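Piltov 2 Compact Stage Amp – used by bar bands, blues trios, anyone who hauls their own gear

Item no. 1812
In stock at the Brirden store, more coming in March

Two channels, clean and drive. Each one has its own volume and tone, shared reverb. Footswitch included. Up to 100 watts into the built-in speaker, plenty for a club or a back patio. Line out on the rear panel if the house wants to run you through the PA.

Drive channel is where it gets good. Rolls off nice when you back down the guitar volume, stays thick on slide. Clean side takes pedals well – harmonica players like it too, so we hear. Reverb is a real spring tank, so dont kick it. 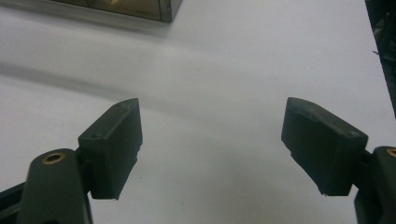 Handle is on top, corners are metal, cover is sold seperately (item no. 3537). Fits behind the seat of most pickups. Tubes come installed and tested. Bias is set at the shop before it ships, no need to touch it.

"Played the Lurnano street dance with mine, outdoors, no mic on it. Drummer asked me to turn down." – Ottilie Eder

Extras: spare fuse, power cord, printed manual. Extension cab by Imhof works fine with it, 8 ohm only.

Want to try one first? Bring your own guitar, the demo room is open till 6 pm. Ask for Leonie Grabner at the amp counter. Trade-ins OK on most tube amps, working or not. Call before you drive over with anything big.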